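Tarnex Folding Cloth, Khaki: Four Months of Laundry On It

I bought a piece of fabric to put other fabric on. Let's get that out of the way.

The Tarnex Folding Cloth is a large plain sheet you spread over a bed or a table so you have somewhere clean to fold your clothes. It comes in khaki, gray and a green that sold out before I got there. It costs more than a flat sheet from a discount store and does a job very close to what a flat sheet from a discount store does. My sister-in-law, Delia Troncoso, pointed this out before I had it fully out of the bag. She has since asked to borrow it, and I have made her wait.

The color first. The website says khaki. On my table it reads as beige with ambitions. I don't mind, since a folding surface should be dull enough to let you see what's on it. White socks show up, black socks show up, and a tan sock of mine went missing on it for an entire evening, which I count as the sock's fault.

Now the wrinkles. The product page promises a cloth that "settles flat in moments." Mine has been settling since March. It has folds from how it was packed, folds from how I store it, and one long diagonal crease that survives everything I do to it, including an iron on the cotton setting and some language. You can pull it tight from two corners and get a smooth patch in the middle for as long as you keep pulling, but then you have no hands left for laundry. I've stopped caring. T-shirts fold fine over a ripple. Dress shirts are fussier, and if you want a crisp collar you'll be smoothing the cloth and the shirt in turns.

Where it earns its keep is grip. My table is slick, and before the cloth, anything knit would slide toward me the minute I tugged a sleeve. On the Tarnex, a soft shirt stays where you drop it. You can take hold of one end, straighten that much, and the rest of the heap waits its turn. This matters most for the thin, clingy stuff that comes out of the dryer as a knot with a neck hole somewhere inside. I used to do those in the air, shaking them like a man trying to get a bat out of a tent. Now I put them down and work outward from whatever edge I find first. It's slower per shirt and I redo fewer of them.

A full load takes me 14 minutes on the cloth, folded and stacked. Without it I was closer to never, with the clean pile living on a chair until it was worn back down to nothing.

Some complaints, in the order they annoyed me:

It picks up lint and keeps it. A dark towel will leave its autobiography on there.

The hem curls at one corner after washing. Only the one. I've washed it at different temperatures and the corner has not changed its mind.

The storage pouch is sized for the cloth as folded by the factory, which had equipment, or training, or both. I gave up on the pouch in the second week and it now holds clothespins.

The care label runs to 12 lines. It would like me not to tumble dry, wring, bleach or fold while damp. I've done three of those.

I also tried the Finora mat, lent to me by Houda El Khatib from my building. The Finora has a foam backing and lies perfectly flat, and it has printed guide lines for sleeves that assume you're built like a cereal box. It's better for dress shirts. It's also too small for a bath towel and has to be rolled up, and it unrolls itself in the closet at night with a sound I'd rather not live with. Houda can have it back whenever she wants.

So, should you buy the Tarnex? If you own a spare flat sheet, try that first for a couple of weeks. If you find you like folding on cloth and are tired of stealing your own bedding, this one is a decent weight, stays put, and washes up all right apart from the corner. I'd skip the matching sock tray they try to sell you at checkout.

Four out of five. The missing point is for the pouch.

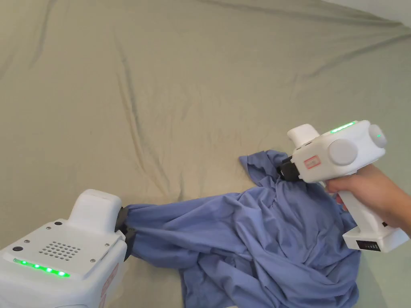 Blue knit shirt on the khaki cloth, wrinkles in both.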